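Home | Essays | Field Notes | Rivers and Drains | Archive | Search

Stop Sizing Culverts by the Pipe

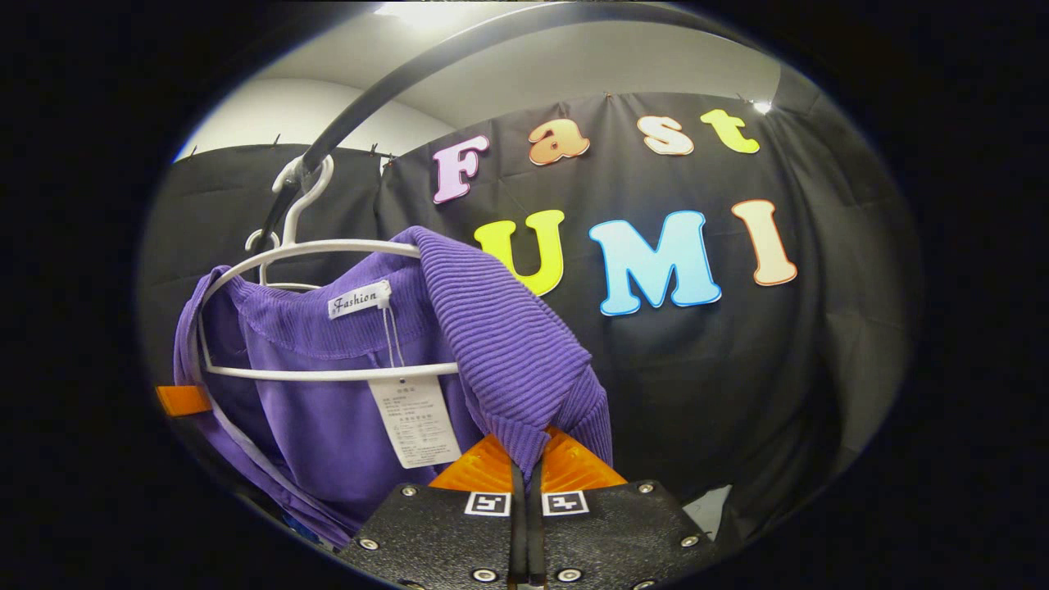 Slavica Kolev

The town of Loltham plans to replace 19 road culverts on Cimell Creek, and the draft plan ranks them by the age of the pipe. I think this is the wrong measure. Age tells a road crew when steel may fail. It says little about how the creek moves water, gravel and fish past the road.

A culvert narrower than the channel speeds up the flow at high water. The bed below it scours, the outlet ends up hanging over a pool, and gravel collects upstream. A new pipe of the same width will do the same thing. The crossing at Trarby Road was replaced on those terms, and by the following May its outlet was perched again.

The plan should rank crossings by the ratio of pipe width to channel width, measured at bankfull stage well away from the road. It should then weigh the length of stream that each one blocks. The lowest crossing on Nutsugah Branch closes off 2,873 feet of channel. Two older pipes farther up close off less than 800 feet between them, yet both are ahead of it in the draft.

Wider crossings cost more to build, and Despina Dumitrescu has argued in these pages that the town should fix more sites for the same money. Her figures cover construction only. They leave out debris clearing, bank repair and the second replacement - all of which the town pays for from a different budget line.

Comments on the draft close on 6th September. Ask for the channel widths to be published.

Contact the editors | Copyright, all rights reserved | Back to top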